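Nisora two-arm simulation pack — worth 900?

kanako_h
I teach a small evening course and I consider buying the Nisora pack for two arms. Price is 900 for one license. Has anybody used it longer than the trial?

g.langlois
I bought it in February. The arms behave well, but the object library is thin for this money. Hostadbridge costs less and gives you more kitchen things.

hui-mei
I don't agree with Gilles. Hostadbridge has more objects, yes, but the contact there is poor and round things slide away. For grasping I prefer Nisora.

g.langlois
Mine do not slide. Did you change the friction setting?

hui-mei
I did, on 2 computers. Same result.

misaki_f
I am testing the table tasks now, with a plate, a pear and an open cardboard box. Loading a task takes nine seconds on my old laptop, so I can accept it.

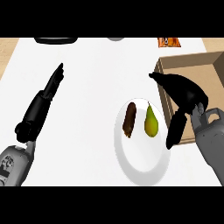
What I don't like is the manual. It explains the left arm in five pages and the right arm almost not at all — I had to write to support. They answered politely, but only with a link to the same manual.

kanako_h
Thank you, Misaki. I will ask for a longer trial first.

Recent topics
Gemolico license transfer
Saving a task in Nisora
Hostadbridge friction values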